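How to Keep Dry Beans and Grains Free of Pantry Moths

Pantry moths usually come home in a bag of flour, rice or birdseed. The adults don't eat your food. The larvae do, and they can chew through thin plastic.

What you need: a freezer, a vacuum with a crevice tool, dish soap, and a jar or tin for each dry good you keep.

1. Empty the cupboard completely. Check the folds of every bag for webbing or small clumps. Throw out anything that has either, and take the trash outside the same day.

2. Vacuum the shelves, the shelf pin holes and the corners of the ceiling. Larvae crawl a long way before they spin a cocoon.

3. Wash the shelves with warm soapy water and let them dry with the doors open. Pull up old shelf liner and get rid of it.

4. Freeze whatever you are keeping for a full week at 0°F. Leave it in its bag, inside a second sealed bag, and let it come back to room temperature before you open it.

5. Move the food into hard containers. 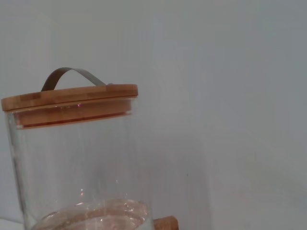
Clear glass jar with a bamboo lid.

Lids matter more than jars. A lid with a silicone ring will keep larvae out. A lid that just rests on the rim won't. Write the date on a strip of masking tape and put it on the bottom.

6. Hang one pheromone trap near the cupboard, away from the stove. It only catches males, so use it to tell whether you still have moths. Change it when the glue gets dusty. If you are still catching them after two months, look at pet food and dried flowers next.

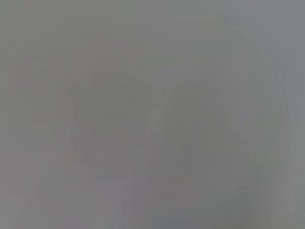 Piroska Hegedűs wrote in to say that she did all six steps and kept catching moths until May, when she found the source in a bag of walnuts on top of the fridge. She now freezes nuts as well, and stores them there for good.

Nuts, dried fruit and chocolate should all go through step 4.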